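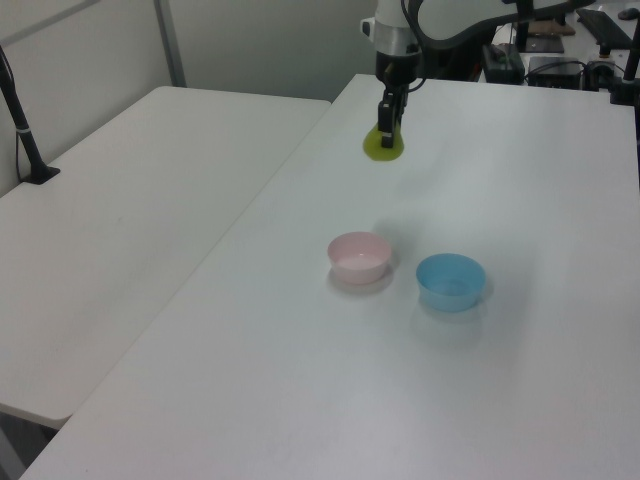

Pink and light blue bowls on a white tabletop.

Preparing a Shared Kitchen Bench for Allergen-Safe Baking

Hudgate Community Kitchen
Reviewed September 2019

This procedure applies to all hirers who prepare food for a person with a declared allergy. It should be read together with the booking conditions.

Before you begin
Advise the kitchen coordinator, Jussara Siqueira, of the allergen concerned when you book. Bench 4 is reserved for this purpose and may not be used for nuts, sesame or wheat flour at any time.

Cleaning the bench
1. Remove all utensils and wash hands with soap.
2. Wash the surface with hot water and detergent, working from the back to the front edge.
3. Rinse with a fresh cloth and dry with paper towel. Cloths from other benches must not be used.
4. Apply the food-grade sanitiser and leave it for the time stated on the label.

Organising ingredients
Assign one bowl colour to allergen-free ingredients and keep to it for the whole session. Flours should be weighed last – fine powders travel further than most hirers expect. Keep original packaging until the food has been served, so that labels can be checked.

Labelling
Each container must show the name of the food, the date of preparation and a full ingredient list. Unlabelled food left in the coolroom will be discarded at closing.

Enquiries may be directed to the kitchen office on extension 184.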